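The Everyday Things Table is back!

Thursday drop-in drawing returns to the Mosquera Room, and I could not be more pleased. If you came along before the break you will remember the green table, the white wall behind it and the slightly chaotic pile of objects people brought from home. All of that continues, with a new set of things to draw and (at last) a kettle that works.

Sioned Watkins is choosing the objects for the first few weeks and she has a wonderful eye for ordinary stuff. No vases of lilies, no draped velvet. She wants us looking at what sits on a desk or at the bottom of a shopping bag, and I have already spent a whole evening on one lime. A whole evening! The skin goes from bright green to almost yellow and there is far more going on in it than you would think — little dents, a crease or two, and a lovely bit of shadow to anchor it all.

The mesh pen holder is the one everybody will grumble about, and I say that with love. Please don't try to draw every bit of wire. Elvira Benavides showed me a trick of laying down a soft grey first and then picking out only the rim and a patch or two of the mesh, and your eye fills in the rest. The white label round the middle helps too, as it gives you a nice clean curve to work from. 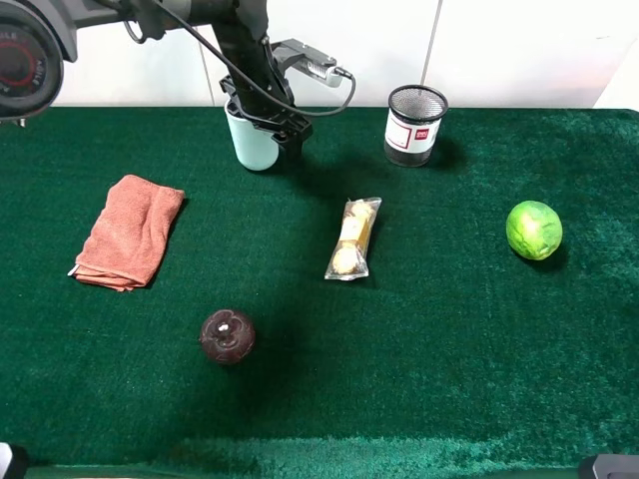
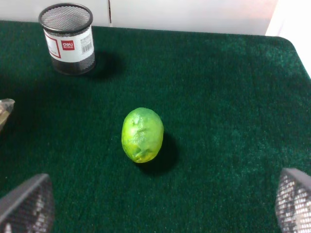

The mesh pen holder and the lime on the green table, seen in both pictures.

If you like colour, go straight for the folded towel. That salmon pink against the green is a joy in pastel, and the terry texture is very forgiving if you have a heavy hand like mine. The wrapped snack is for the brave: clear plastic with the light catching at the crimped ends, and round golden-yellow shapes inside. Start with the yellow, leave the paper bare for the highlights and see where you get to. Gilberto Lozano does his in biro, which I find astonishing.

We run for 2 hours and you can arrive at any point. Paper and pencils are on the side, and bring your own pastels or paints if you have favourites. Beginners are very, very welcome — four of last term's regulars hadn't drawn anything since school, and three of them had work up in the December show.

Next on the list is a fruit and crockery evening, so if you own an odd cup, a chipped saucer or a jug with a funny handle, do bring it. Plain colours are especially handy for practising shadows. Put your name on the bottom in pencil and leave it with Sioned at the door. Edith Huanca has already promised us a teapot.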